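Budget for the wrappers, then the arms
Rhun Lloyd
10 Oct 2021

Most equipment plans I read start with the arm. Somebody has seen a quote, the quote fits the year's money, and the rest of the page is filled in afterwards. I think that is the wrong end to start from.

At Jonent we pack mixed orders in Tollisthorpe, and in September we drew up our plan for a two-arm sorting bench. The first draft had one line for the arms and one for "sundries". Sundries came to £666. By the third draft it was £1,948, and none of the increase was luxury. It was finger pads, spare cables, clips, a second camera bracket and stock to practise on.

Practice stock is the line people cut first. A rigid box is easy to hold and easy to cost. A soft wrapper bends where you grip it and throws light back at the camera, and our orders are full of soft wrappers.

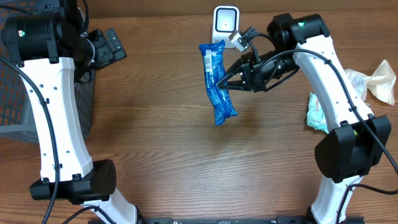 The right arm holding a blue packet by its middle, with other wrapped goods on the bench.

We put in for 40 packets of each type. Kuroda, our sister site, put in for 10 and had to come back for more money before the quarter was out. Going back costs more than asking properly the first time, mostly in meetings.

I would also write down the hours. Plilleo, the software we use for planning, has no box for staff time on new kit, so it gets left off. Somebody still has to set out the bench and change worn parts. If those hours are missing from the plan, they come out of the packing shift, and the packing shift will notice.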